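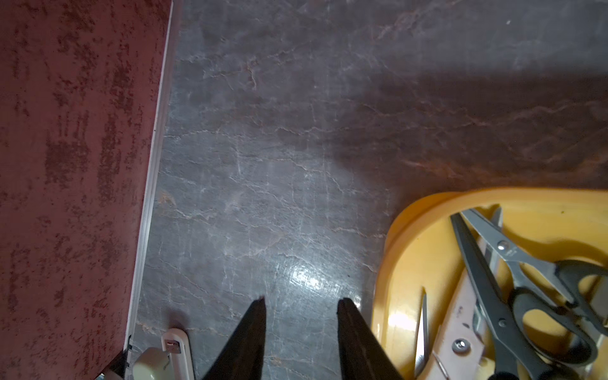 Haruna Chiba
Section moderator, Paper & Records
Posts: 1460

Numeric or alphabetical for job folders?

I look after the paper side of a small calibration business. Certificates go out as PDFs, but the signed worksheets, customer purchase orders and the odd handwritten deviation note have to stay on paper. At the moment every customer has a folder, the folders are in alphabetical order, and each job is clipped inside with the newest on top.

It worked while most customers sent us one job a year. Now a few of them send work every month, and their folders are too thick to close. Splitting a customer across several folders by year helps with thickness, but then anyone looking for a job has to know which year it was booked in, and booking date and certificate date don't always fall in the same year.

I am considering a move to straight numeric: one folder per job, filed by job number, with a lookup sheet giving customer, number and date. There are 87 customers with anything open or recent. Closed material is in boxes off site and I don't plan to touch it.

Questions for people who have done this. Did retrieval get slower for staff who think in customer names? And did you print the lookup sheet or leave it on the shared drive only?

slotdivider

We went numeric in July. Retrieval is faster if you already have the number and slower if you don't. In our case most requests come in by email with the number in the subject line, so on balance it was an improvement. If your customers phone and say "the one from spring," expect the opposite.

Print the lookup sheet. Put the print date in the footer, and throw the old one away when you print a new one. We had two versions in circulation for a while and people wrote corrections on both.

kazuhiro_s

I would not do it. One folder per job means a lot of folders containing very little paper, and thin folders slump in upright files and end up under their neighbors. Keep alphabetical and break the large customers out. A customer gets one folder until it reaches the thickness of your thumb, then it gets a second one numbered 2. On the front of each you write the first and last job number inside. No lookup sheet needed, and the small customers stay as they are.

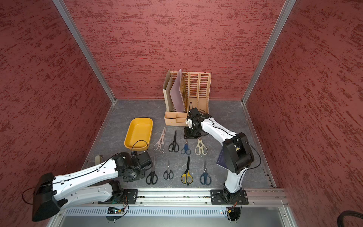 The other cost is relabeling. Every label has to be redone before the system is any use, and during the changeover you have two systems with half the material in each. I have been through that once and it took until the following quarter before anyone trusted the shelves.

slotdivider

You don't have to relabel anything. Leave the existing folders alone and start numeric with the next job booked. The old set shrinks as things get closed and boxed. Ours was down to 14 folders by the time we bothered to merge what was left.

kazuhiro_s

That is still two systems, it just goes on longer.

slotdivider

Yes, but with a clean cutoff. If the job number is above the cutoff, look in the numeric run. If it's below, look under the customer. We taped the cutoff number to the drawer. I don't recall a misfile that came from it.

Estela Carrasco
Member

Has anyone used terminal digit filing at this size? We had it at the clinic where I trained. You file by the last two digits first, 00 to 99, then by the digits in front. The growth gets spread evenly and you never have to shift the whole run along to make space at the end.

kazuhiro_s

Far too much for a small firm. Terminal digit pays when you have a wall of shelving and several people filing at once. With one person filing you get all of the training cost, and the only gain is that you don't have to shift folders now and then.

Estela Carrasco
Member

Agreed on the training. It took me a couple of weeks to stop reading the numbers from the left. I would still say the shifting is worse than you make it sound, if the closed jobs don't come out in the same order they went in. You get gaps scattered through the run and a full drawer at the far end.

Haruna Chiba
Section moderator, Paper & Records

Thank you, this is useful. To answer what was implied: requests come in both ways. Auditors quote the certificate number, which is the job number plus a suffix. Customers mostly give their own company name and an approximate date, and some of them give the name of the company they were before a merger.

The gaps point matters to us. Jobs close out of order all the time, usually because one instrument is waiting on parts.

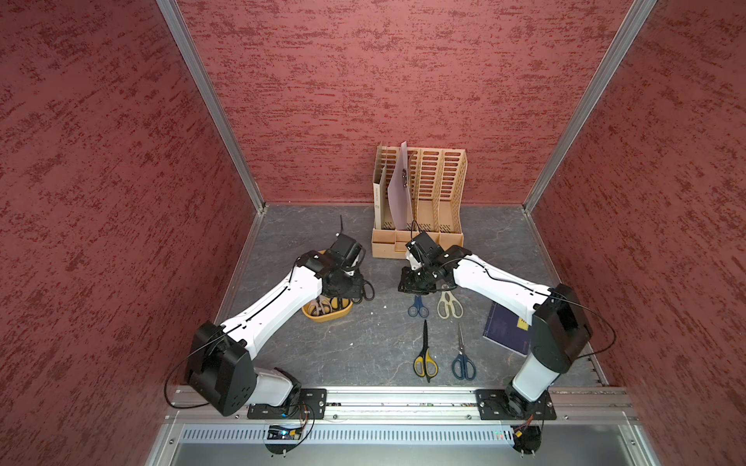

I also left out that active jobs don't sit with the rest. While a job is open its folder stays upright at the bench, and it only goes into the drawers after the worksheet is signed. So whatever I choose only has to cover signed jobs, and the open ones can be in any order that suits whoever is doing the work.

mio_honda

In that case assign the drawer position when the folder leaves the bench. Use a closing sequence number, separate from the job number. The run then only grows at one end, with no gaps, and the oldest material is always at the front when boxing time comes. The lookup sheet gets one extra column.

slotdivider

Two numbers on one folder. People will quote the wrong one.

mio_honda

Make them look different. Ours is a letter and digits for position, digits only for the job. Position goes on the tab, job number on the front. The position never appears on anything sent to a customer, so it can't come back to you in an email.

kazuhiro_s

And if the lookup sheet is lost or out of date, nothing can be found at all. With alphabetical the folder tells you where it belongs.

mio_honda

True. The sheet is backed up with everything else and we print it monthly. A folder also carries the customer name on the front, so in the worst case you could read through a drawer by hand. It would be slow.

Haruna Chiba
Section moderator, Paper & Records

I am leaning toward a mix: the thumb rule for the small customers, and a closing sequence for the monthly ones only. I realize this is the two systems problem again, but the split is by customer, and the list of monthly customers is short enough to go on the drawer front.

Does anyone have a view on tab position for the sequence folders? Ours are third cut and I would prefer to keep them all on the left.

mio_honda

Left is fine. Staggered tabs only help if you add folders in the middle, and you won't be doing that.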